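ok planner thread, been promising this for a while. how we got the replan loop on the tabletop arm to stop stuttering. long, mute me if you don't care about trajectories

1/ background: Tiser is our little motion stack. perception node spits out poses, planner makes a path, controller follows it. new pose comes in, planner throws the old path away and starts over. fine on paper

2/ in practice the arm would start a reach, twitch, start again, twitch. looked nervous. Emiko Tamura called it "the hiccups" and that's now the name of the branch, sorry to whoever has to read our git history

3/ first guess was perception noise. shiny lids are awful for depth, everyone knows this, you get holes and then a blob floating where no lid is. so I spent two days filtering depth. hiccups got slightly better. slightly

4/ second guess was the controller. also no. logged commanded vs measured joints and it tracked beautifully, it was faithfully tracking garbage

5/ what finally showed it was just printing the timestamp of the pose each plan was made from. planner was queueing. queue depth 25. so by the time it got to a pose, that pose was OLD, and then it planned to it anyway, from the current state

6/ worst on cloth. a folded cloth has no nice pose, our estimator picks a grasp point on whatever ridge scores best, and two ridges with close scores will swap places all day long. every swap = new goal = new plan = hiccup

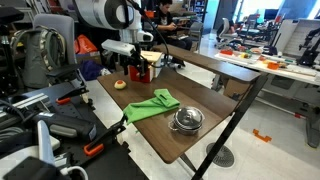 7/ so fix one, embarrassing: queue depth to 1, drop stale messages. one line. I'm not going to say how long that line took to find

8/ fix two: hysteresis on the grasp point. a new candidate has to beat the current one for 6 updates in a row before the planner even hears about it. Marina Fragkou wanted something smarter with a proper filter over the scores. she's probably right, it's in the backlog

9/ fix three is the one I like. dont throw away the old path. check if the new goal is reachable by bending the tail of it, keep the first chunk frozen, splice. velocities match at the splice so the controller never notices

10/ how much to freeze? we hold the next 500 ms. shorter and the planner sometimes misses its own deadline and you're splicing into the past (ask me how I know). longer and it feels sluggish when something really does move

11/ collision checking has to run again on the frozen part too!! we skipped it at first bc "we already checked that". yes, against the old scene. the pot could've been somewhere else by then. please just recheck it, it's cheap

12/ someone's going to ask about the gripper cable. it's in the model as a fat capsule stuck to the wrist. crude, and it makes the planner refuse a few reaches that would be fine. I can live with that

13/ numbers, for the people who scroll for numbers. replayed 361 logged reaches through old and new. full restarts mid-reach dropped to 6. replay isn't live, the logged scene doesn't react to the new path, so take that as a sanity check and not a benchmark

14/ still broken: anything round and small. estimator flips the yaw on symmetric stuff and hysteresis doesn't help much when both answers are equally good. current hack is to tell it the object is symmetric and stop caring. ugly config file, one entry per object, I hate it

15/ also the viewer. draws the plan from the last message recieved and not the one being executed, so for weeks the pretty green line was lying to us. if your debug tool subscribes to a different topic than your controller you don't have a debug tool

16/ folks at Tzavaras asked if the splicing works with their sampler. should, it only needs waypoints with times on them. haven't tried it. send me a log and I'll run it

17/ cleanup, then merge. tests for the splice are thin, there's one for matching velocities and one that is literaly just "does not crash". adding a case where the goal moves behind the arm next

18/ replies open, esp if you've done the score filtering thing properly. going to get food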